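Print this page | E-mail this page

Gasiseck Robotics Club - Set-up Guide
Section 2: Checking the overhead rig

1. Put the arm in hold before anyone reaches up.
2. Check the indicator light on the rig. Wait for green.
3. Press each bracket lightly by hand. Report any play to Valdis Jõgi.

CAUTION: Keep your hands off the gripper while you check the rig.
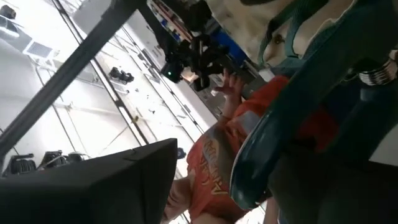
Fig. 2. Reaching toward the rig, green light on, teal gripper at right.

4. Start Lustar and set the arm speed to 70.
5. Run the wrist test. It stops after 500 frames.

Note: Error 374 means a cable has come out - reseat it and repeat step 5.

Comments (2)

quinlan: Step 5 froze for me until I restarted Lustar.

jidgate_team: Same thing in October. Restart fixed it.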